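FOR IMMEDIATE RELEASE

Stovska puts out second chore report: machines can handle the bowl, not yet the kitchen

Simulation trials and a small shop-floor pilot give a mixed answer on household work

PORNDEN, 8 November 2022 -- Stovska, the home and light-industry automation firm, today released the second edition of its report on everyday chores and the machines that are supposed to do them. Short version: some jobs yes, most jobs not yet. Long version is in the report, free to download from the Stovska press page.

The report covers 10 chores, picked from a household survey the company ran in February. Clearing a table. Putting away bowls and plates. Wiping a counter. Folding towels. Sorting small parts into trays, restocking a low shelf, sweeping, bagging trash, loading a dishwasher, watering plants. Each was first set up in simulation using Fimow, the company's own planning software, and then the better performers went on to real hardware at the Pornden workshop.

Over 3000 simulated attempts were logged in total. Stovska is publishing the failures along with the good ones, which it says customers have been asking for since the first edition.

What works

Picking up one known object from a clear surface is in decent shape. Bowls, boxes, cans, blocks. If the software has a good model of the thing and enough room to get the fingers around it, the planner finds a grasp and the arm carries it out. Tray sorting was the strongest shop-floor result. Restocking a low shelf came next, provided the packages were stiff and facing the right way.

Bowls got a section of there own. They look easy and are not. Wide rim, curved wall, nothing flat to squeeze. The usual approach is to put one finger inside and one outside and close on the wall, and a small error in where the rim is means a push instead of a grip. 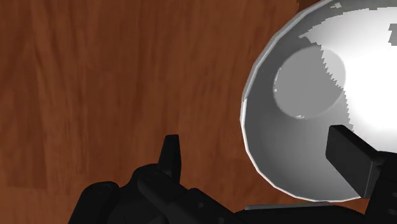
Stovska Chore Report, Issue 2, p. 10

The simulated bowl on a brown wood surface, gripper open. Light matters here too. A smooth bowl with a hard white patch on one side and dark gray shading on the other is a tougher read for a camera than a plain evenly lit one, and kitchens are full of windows. The report recommends that anyone testing table clearing vary the lighting from the first day and not leave it for the end.

What does not

Anything soft. Towel folding was the weakest of the set, in simulation and on hardware both. Cloth is hard to model, and what the software predicts and what the towel does are two different things. Bagging trash had the same trouble. The company does not expect to offer either as a product feature in the near term.

Stacked dishes are also a problem. One bowl, fine. A bowl inside another bowl with a spoon under it, no. Dishwasher loading was stopped early on hardware after repeated contact with the lower rack; trials pick up again once a slimmer finger design is ready.

Counter wiping sits in between. The motion is simple -- knowing when the counter is clean is the open question. The current system wipes a set pattern and quits.

Speed is the other complaint. Even the chores that went well went slowly, and the report says so plainly. A person clearing the same table would be done and sitting down. For a shop running parts overnight that may be acceptable. For a family after dinner, probably not.

Pilot with Priedītis

The report includes first notes from a pilot at Priedītis, a maker of wooden kitchen goods, where 2 workstations have been given over to sorting and shelf restocking. Staff at the site set the tasks and can stop either station at any time. Early feedback has been good on sorting and cooler on restocking, mainly to do with time lost when a carton shape changes and the software has to be updated. The pilot goes on through the winter and full results will be in the next issue.

"We get asked every week whether a machine can do the dishes yet," the company said in a statement. "It can pick up a bowl. The dishes are a different job, and we would like buyers to know that before they spend money."

Availability

The Chore Report, Issue 2, is available now at no charge. Print copies can be requested by schools and libraries while supplies last. The Fimow task files for all 10 chores, including the scene set-ups and grasp settings, will be be posted in stages, starting with bowls and tray sorting. Towel files last.

Press visits to the Pornden workshop can be arranged by email. Please allow a few working days. Still images from the simulation trials are available on request, credit Stovska.

About Stovska

Stovska develops software and workstations for light automation in homes and small workshops. Its Fimow planning software is used for simulation, grasp planning and task testing. The company is based in Pornden.

Press contact: Stovska press office, Pornden

###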